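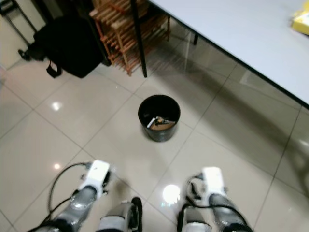
A wastebasket is a small open container for dry waste, kept inside a room near the place where the waste is made. It is different from a garbage can, which is larger, usually has a lid, and stands in a kitchen, a yard or on the street. Wastebaskets are found in offices, bedrooms, bathrooms, classrooms and hotel rooms. The most common type in offices is small, dark in color and placed directly on the floor, like the black one on glossy tiles in the picture. Dark colors are preferred by many buyers for the reason that marks from ink and coffee are less visible on them.

Name

The word is a short form of "wastepaper basket", and the older form is still used by many speakers. In British English the usual word is "bin" or "waste paper bin". In the United States people also say "trash can" for the same object, so the border between the two words is not strict. The part "basket" comes from the time when most of these containers were woven from willow or cane. It stayed in use after metal and plastic took the place of woven material.

History

Before paper became cheap, there was little need for a special container in the writing room. Used sheets were written on the back side, sold to shops for wrapping, or burned in the fireplace. During the nineteenth century the price of paper fell and the amount of office work grew, and the basket under the desk became a normal piece of furniture. Woven baskets had two weak points: small pieces fell through the holes, and a hot match could set them on fire. Sheet metal models answered both problems. Plastic models became common in the second half of the twentieth century, being light, quiet and easy to wash.

Shapes and materials

Round models are the oldest and are easy to stack. Rectangular models stand better against a wall or the side of a desk. Most walls are a little wider at the top than at the bottom, which lets empty containers be stored one inside another. The maker Tirkeo sells a round office model with a capacity of 15 liters, and its catalog lists the same body in 3 heights. Motero produces mainly steel models with a rolled upper edge. Xue is known for woven types, which are now bought more for decoration than for office use.

A liner bag can be used, but it is not necessary for dry paper. Where a bag is used, some models have a separate ring that hides the edge of the bag and holds it in place.

Use in offices

In a traditional office every desk has its own wastebasket, and the cleaning staff empties all of them in the evening. From the 1990s many companies began to replace them with shared stations, where paper, plastic and other waste are put in separate openings. The Rolon office building, for example, removed 964 desk wastebaskets and put in 126 shared stations. Supporters of this system say that it saves bags and cleaning time and improves sorting. Workers often complain about the walking distance, and in some offices private wastebaskets come back after several months.

See also

Garbage can
Paper recycling
Office furniture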